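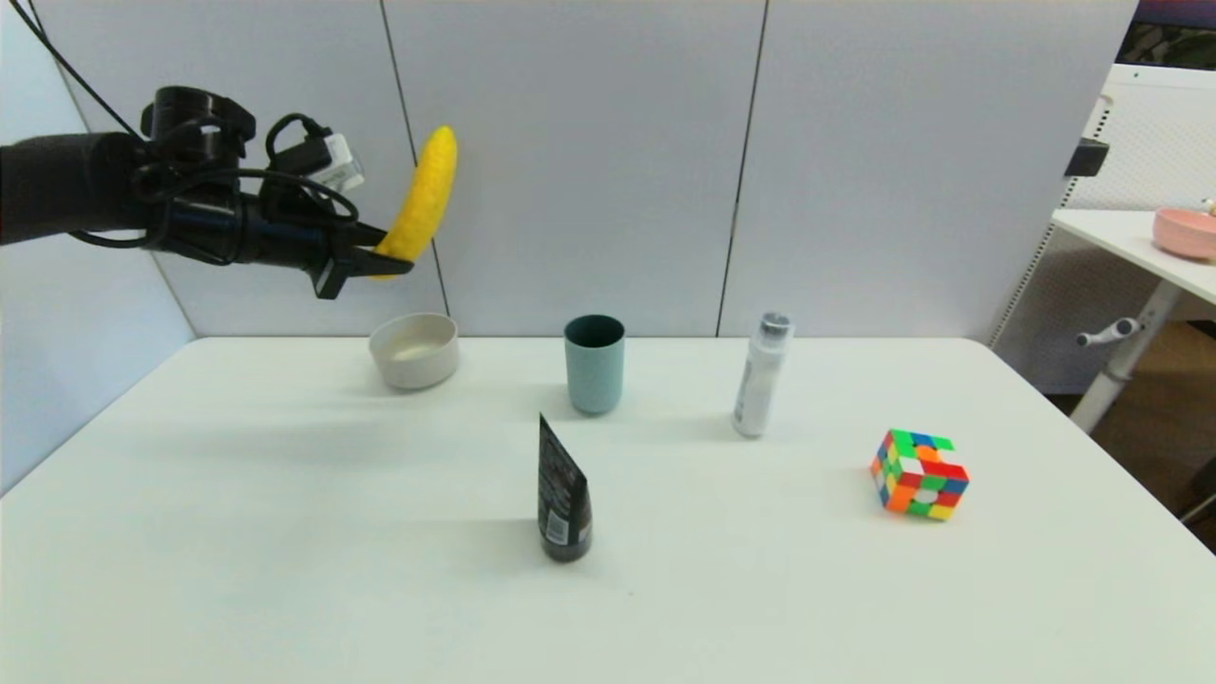 My mother's kitchen had a drawer for instructions. The toaster's were in there, and the blender's, and a booklet for a radio that had left the house before I was born. When something broke she would take the whole drawer out, set it on the table, and read until either the machine or her mood improved.

I thought of that drawer this winter when I bought a desk lamp made by a company called Nareo. It came in a handsome gray box with a card inside. The card said "Welcome to your light." On the back was a square code to scan, and the code led to a page asking me to create an account. I own the lamp to this day and I still don't know what the second button does.

The printed manual is on its way out, and hardly anyone has gone to the funeral. Magdolna Pap would have. She wrote manuals for 33 years, most of them for Vistico, a maker of sewing machines and, during one unlucky stretch, bread ovens. She keeps her favorites on a shelf in the hall, where other people put wedding photos.

"People say they never read them," she told me, pouring coffee with great care, as if there were a diagram. "Then you get a letter complaining about page 14."

She got a lot of letters. One man wrote every February to dispute a comma. A woman in Ohio asked whether she was allowed to use the buttonhole foot on a Sunday, and Pap wrote back that Vistico had no position.

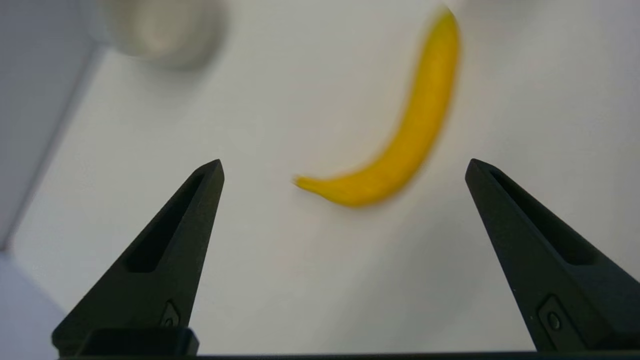

## The warning pages

Ask anyone what ruined the manual and they'll blame the lawyers. Pap blames them too, though she's polite about it. Her first sewing machine booklet ran two warnings, one about needles and one about putting the thing in the bath. By the time she retired the same booklet had 99, including a request not to operate the machine while asleep.

She fought that one. She lost, and was asked to make it bold.

The trouble with warnings is that they crowd out the good part, and there really was a good part. The old booklets had a tone. They assumed you were a grown adult with an afternoon free. They said things like "Should the thread persist in breaking, consider the thread." I've had bosses who were less considerate.

Subira Owino collects them. She has more than 1,000, kept in flat boxes in what her husband still calls the dining room, and she lets me sit in there for a morning on the condition that I don't lick my finger to turn a page.

Her prize is a guide to a Valtum slide projector, translated so many times that it seems to have picked up some feelings along the way. "Do not be discouraged by the first darkness," it advises, meaning the lens cap. Owino reads it aloud at parties. She admits she gets invited to fewer of them lately.
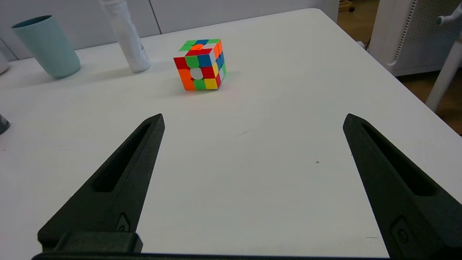

What she likes best is the handwriting. Somebody's grandfather has crossed out step six and put "NO" in the margin, then a better step six. A washing machine guide has a phone number on the cover and, beneath it, the word "Don't." You can't scribble on a web page, or you can, but only once, and then you need a new screen.

I asked whether video had killed them off. She gave me the look you'd give a man licking his finger. Video is fine, she said, if you enjoy watching a stranger's thumbs for eleven minutes to learn which way a screw goes — and if you don't mind hearing about his channel first.

I went home and wrote to Nareo about the second button. They replied the same day, very warmly, with a link to the page asking me to create an account. I've printed out the email and put it in a drawer.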